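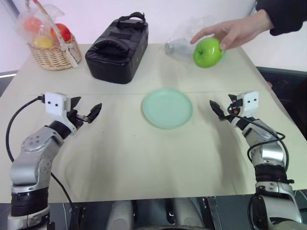 **Informe de incidencia – práctica de manipulación con dos brazos**
Autor: Hậu Giáp
23 de diciembre de 2018

## 1. Qué falló

Durante la tarea de colocar fruta en el plato, el brazo derecho se paró a mitad del descenso con un error de sobrecorriente en la muñeca. El izquierdo siguió con su trayectoria y empujó el plato hasta el borde del mantel. Una compañera tenía la mano sobre la mesa, recolocando una manzana, cuando se reinició el controlador. No hubo contacto, pero el reinicio movió el brazo derecho sin aviso y eso es lo que nos llevó a escribir este informe.

## 2. Montaje

Los dos brazos trabajan sobre una mesa con mantel claro. El plato va en el centro y los objetos al fondo: la cesta con fruta, la bolsa térmica negra, la botella y la manzana verde. El programa de control es Uneseck y los registros se guardan en el equipo del laboratorio Altach.

## 3. Análisis

Revisamos 210 ciclos. El error aparecía en 6, todos con la muñeca derecha girada hacia dentro. En esa postura el cable se enganchaba con la carcasa y el motor tiraba de él hasta superar el límite de corriente.

El segundo fallo es nuestro. El script de arranque mandaba los brazos a la posición inicial nada más recuperar la conexión – lo habíamos dejado así en las primeras pruebas, por comodidad – y no comprobaba si el otro brazo estaba parado.

## 4. Cambios

- Cable derecho sujeto con dos bridas y más holgura en el codo.
- Giro de la muñeca limitado por software.
- Si un brazo da error, se detienen los dos.
- Tras un reinicio no hay movimiento hasta pulsar el botón de confirmación.
- Para tocar los objetos, primero se pulsa la parada de emergencia.

## 5. Estado

Repetimos 38 ciclos con los cambios y el error no volvió a salir. Son pocos para dar la muñeca por buena, y falta probar con la botella, que obliga a girar más. También queda pendiente cambiar el cable, que tiene la funda marcada.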